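Stultdale and Merholm agree to share a bus, disagree on everything else

September 10, 2021

213 shares | 2 comments

The towns of Stultdale and Merholm will be joined by a regular bus service starting in November, ending a stretch of nine years in which the quickest way to get from one to the other without a car was to know somebody with a car.

The Merholm town council approved its half of the money on a split vote after a meeting that ran well past eleven at night. Stultdale had approved its own half in the spring and has been mentioning this ever since.

The new Route 2 will run hourly on weekdays, from six in the morning until eight in the evening, with a shorter service on Saturdays. It will leave from the old depot in Stultdale, stop at the hospital and the Batura business park, and finish at the Merholm library, or near it. The exact location of the Merholm stop took up most of the meeting.

Merholm wanted the bus to stop on Main Street, where the shops are. The operator, Valdovinos Coach Lines, pointed out that a full-size bus can get onto Main Street but has trouble leaving it. A test run in June established this beyond argument and also shortened the awning of a shoe store. The stop will now go on Mill Road, behind the library, a four-minute walk from the shops according to the town and a seven-minute walk according to the shops.

The last bus between the two towns ran in 2012. It was canceled for lack of riders, although people who rode it remember things differently and say it was canceled for lack of buses. One vehicle covered the whole route by the end, and when it was in the garage the timetable stayed up at the depot as a kind of historical document. It is still there. A Stultdale spokesperson said the town plans to take it down before the new service begins, so that passengers do not turn up for the 7:42.

A petition to bring the route back gathered 1,148 signatures, an impressive number in two towns that rarely agree to sign the same thing. Supporters from Stultdale and Merholm collected names separately and handed them in separately, on different days, to the county office, which put them in one folder.

Most of the signatures came from people who work in one town and live in the other. Some of the rest came from high school students, who would like to go to the movies, and from their parents, who would like to stop driving them there. Stultdale has the movie theater. Merholm has the bowling alley and, as its council noted for the record, a better pizza place.

Fares were the other sticking point. A single ride will cost $2, with free travel for children under six and anyone over seventy. Stultdale had asked for a monthly pass. Merholm had asked for a monthly pass with a picture of the Merholm clock tower on it. The pass is now expected to come in plain blue.

Naming the service proved even harder. Early suggestions included the Stultdale-Merholm Link, the Merholm-Stultdale Link, and, from a resident who spoke for some time at a public hearing, the Valley Arrow, despite the route not crossing a valley. Both towns eventually settled on a number. Route 1 was rejected because it was the number of the old bus and was felt to be unlucky.

The county will pay for shelters at three of the stops. Each will have a bench, a roof, and a side panel facing the wind, or at least facing the direction the wind came from on the afternoon the surveyors visited. The stop at the hospital will be lit all night. The others will be lit until the last bus has gone, after which anyone still waiting is presumed to have bigger problems.

Not everyone is pleased. A group of homeowners on Mill Road has objected to the noise, and has sent the council a recording of a bus to make the point. The council played it aloud at the meeting. Several members could not hear the bus over a lawn mower, which the homeowners acknowledged belonged to one of them.

There is also the matter of the bridge. The route crosses the county bridge at the halfway point, where the road narrows to one lane in each direction and both towns have put up a welcome sign facing the other. The signs are too close to the road for a bus to pass comfortably. Each town has offered to move its own sign back as soon as the other one does.

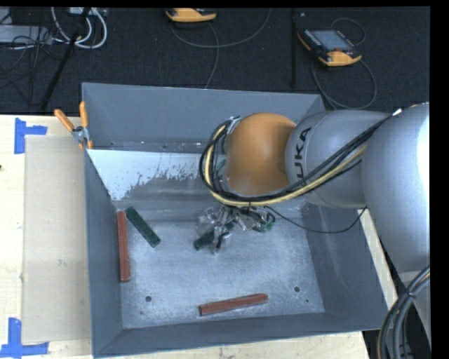 Employers at the Batura park have been among the louder voices in favor of the bus. The park sits by itself between the towns, with a large parking lot, a smaller overflow lot, and a sandwich counter that closes at two. Jobs there are advertised with the words "own transportation required," a phrase that has put off a fair number of applicants over the years, including some who went on to buy a car and apply somewhere else.

The park's management says 600 people work on the site across all shifts. The early shift begins at six, the moment the first bus is due to leave Stultdale depot, eighteen minutes away. Valdovinos Coach Lines said it was aware of this and would look at an earlier departure once the service had settled in. The park said it would look at a later shift. Neither gave a date.

Drivers are being hired now. The company needs five and has so far signed up three, two of whom drove the old route and are said to remember where the potholes were. The county says the potholes have been repaired. Drivers who took part in the June test run say some of them have been repaired.

The service will be reviewed after a year, when both councils will decide whether to keep paying for it. To survive, it will need to carry an average of eleven passengers a trip, a target that Stultdale considers cautious and Merholm considers Stultdale's responsibility.

A ribbon cutting is planned for the first morning. Since both towns wish to hold it, there will be one at each end, an hour apart, and officials who want to attend both have been advised to drive.

The full timetable will be posted at both town halls in October. Comments on the Mill Road stop can be left in the box at the Merholm library front desk, during opening hours.

Share this story | 2 comments

Related stories

Shoe store awning to be replaced "in a shorter style"
Merholm clock tower slow again, town says
County bridge down to one lane for repainting
Stultdale movie theater adds second screen, keeps first popcorn machine
Mill Road residents ask for quieter mornings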